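Unit 5: Recording demonstrations by teleoperation

The Viltar cell has two follower arms, each driven by its own leader arm. Joint angles and gripper opening are logged at 30 Hz. Let both arms settle before starting a recording.

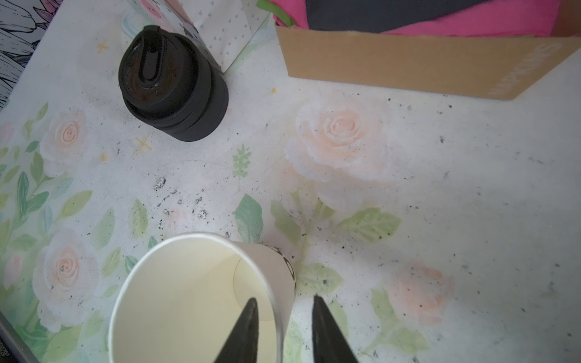

Approach a cup slowly and close only until it is held. Paper walls deform, and the policy will learn a crushing grip if the operator uses one. 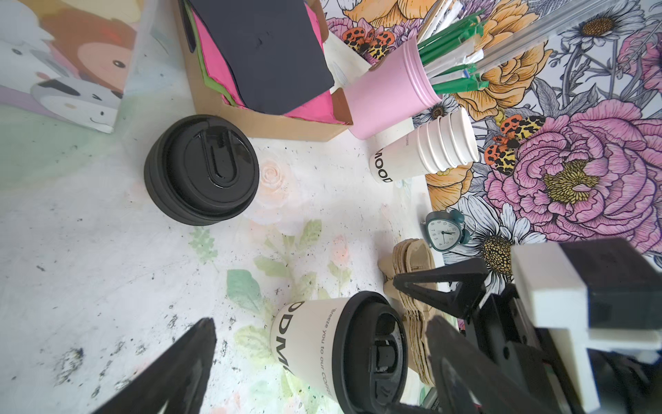
Keep pauses short. Idle samples teach the policy to stall. Episodes over 24 s are discarded.
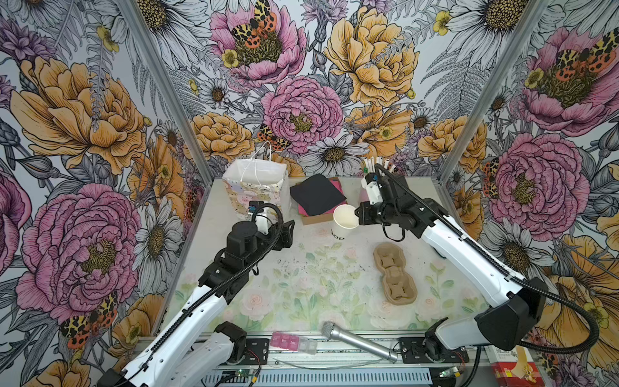

Fig. 5.3. Both arms over the table, right gripper beside the cup.

Each pair submits 14 episodes per task. Vary the start positions between episodes, and mark failed grasps in the log without deleting them.
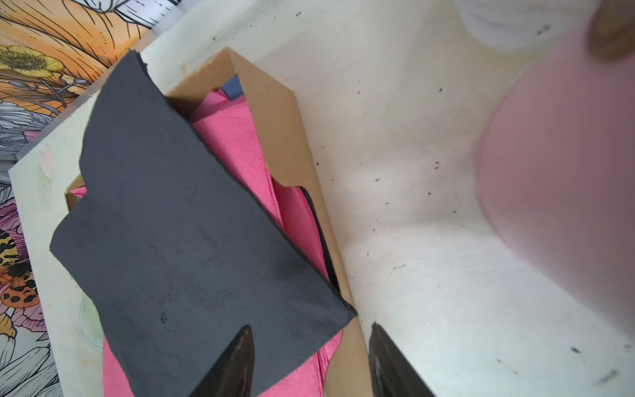 Loredana Marras asked whether a corrected grasp counts as a failure. In her view it should be kept, as recovery motions are scarce in most sets. Mark it "recovered" in the log.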